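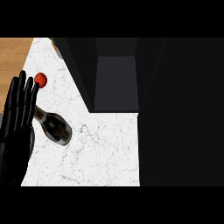 Dromia is recruiting a software engineer for its manipulation planning group in Herkcombe. The group writes the planner and the low-level controller for multi-fingered hands, and nearly all development takes place in simulation before any code reaches hardware. Typical test cases put small round items next to long ones: a tomato almost touching the index fingertip, with a dark bottle lying on its side just below it on the marble worktop. A planner has to choose a grasp for one object without disturbing the other, and the choice has to be available inside the control cycle.

Post: Software Engineer, Grasp Planning and Control
Reference: 3184
Location: Herkcombe, on site at least 2 days a week
Contract: permanent, full time
Reports to: Na-rae Byun, Head of Planning

The work

You will maintain Joo, our in-house motion planner. Joo is written in C++ with Python bindings and currently passes 50 of the 54 scenes in the kitchen regression set. The four failures all involve contact with an object lying on its side, where the planner returns a path that is free of collision at the waypoints but not between them. Replacing the discrete collision check with a continuous one will be your first task. A partial branch exists and has not been merged since March.

After that, the work divides between the planner and Prustano, the tool we use to build scenes, replay runs and compare logs. Prustano loads a scene, steps the physics and records joint positions, contact forces and rendered views from the head camera. Replay is deterministic on a single machine. It is not yet deterministic across machines, and we would like it to be.

You will also:

- write and review changes to the finger joint controllers
- tune contact and friction parameters against bench measurements
- check pose estimates where the hand hides part of an object from the camera
- keep the nightly test run working and investigate failures
- document interfaces used by the perception group

What we require

- Good working knowledge of modern C++ and of Python
- Experience with at least one rigid-body physics engine, including its contact solver settings
- Sound understanding of kinematics, collision checking and sampling-based or optimisation-based planning
- Practice in debugging timing faults in software that runs at a fixed rate
- Clear written English

Useful but not required

- Work with hands of three or more fingers
- Rendering pipelines for synthetic training data
- Experience of moving a controller from simulation to a physical arm

A degree is not a condition of appointment. Applicants without one should describe equivalent work in their covering letter.

How to apply

Send a CV and a covering letter of no more than two pages to Daryna Hordiienko in Recruitment, quoting the reference number. Please include a link to, or a sample of, code you wrote yourself. Code written with others is acceptable if you state which parts are yours.

Applications close on April 26, 2024. Shortlisted candidates will be given a small scene in Prustano and asked to explain why a supplied plan fails. The exercise is done on our machines during the interview visit, and no preparation is needed. Travel costs within the UK are refunded on production of receipts.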